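Olwood table-clearing arm back in service after gripper repair

The table-clearing arm at the Olwood day centre in Ferkside is working again after two weeks out of use. Engineers from Sirnlow, the firm that looks after the machine, replaced a worn finger mount and set the gripper up again from scratch on Thursday.

The arm is used in the centre's dining room to pick up light items left on the tables after lunch, mostly paper waste and small plates. Staff first reported a fault in November, when it began to drop things on the way to the bin. By the end of the month it was letting go of almost anything thin, and the centre took it off the daily rota.

Usa Ongart, who runs the dining room, said the trouble had come on slowly. "It would pick up a napkin, get halfway across and lose it. We were following it round with a dustpan, so we switched it off and rang Sirnlow."

Dilwyn Ruddock and Brahim Bouazza of Sirnlow found that one of the two finger mounts had worked loose on its slide. The finger still opened and closed, but it met its partner at a slight angle, so that the tips touched on one side and left a gap on the other. A hard object such as a cup could still be held. Paper slipped out through the gap.

The mount was replaced with a part from stock. Mr Ruddock said the screws on the other side were also taken out, cleaned and put back with thread lock, and the cable to the wrist camera was given a new clip where it had been rubbing on the cover.

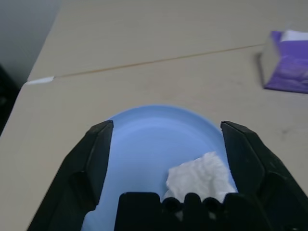
Setting up took longer than the repair. The gripper has to be told where its fingers are when fully open and fully shut, and the wrist camera then has to be lined up with them again. For this Sirnlow works through a set of ordinary table items, starting with the easy ones. The crumpled white tissue on the light blue plate is among the harder tests, as the fingers have to close on something soft without catching the raised rim. The closing force is turned down for paper and the approach height is set separately for each kind of plate.

"Most of the job is height," said Mr Bouazza. "A couple of millimetres too low and you are pushing the plate along the table. Too high and you close on air."

The arm was put through 100 picks before it was handed back. The first 30 were done at reduced speed with an engineer beside the stop button, and the rest at the normal working rate. The settings have been saved under a new name, and the old ones kept in case the previous mount is rebuilt and fitted again.

Sirnlow has also changed the service plan. Until now the finger screws were looked at only at the yearly visit. Centre staff will now check them every month with a hex key kept in the drawer by the serving hatch, and wipe the finger faces with a dry cloth at the end of each day. Sprays are not to be used, Mr Ruddock said, as they leave a film that makes the grip worse.

Ingeborg Grabner, the centre manager, said the repair was covered by the existing contract. A spare mount has been ordered and will be kept at Olwood.

The arm is running at lunch only for the time being. Tea service will be added once the first monthly check has been done.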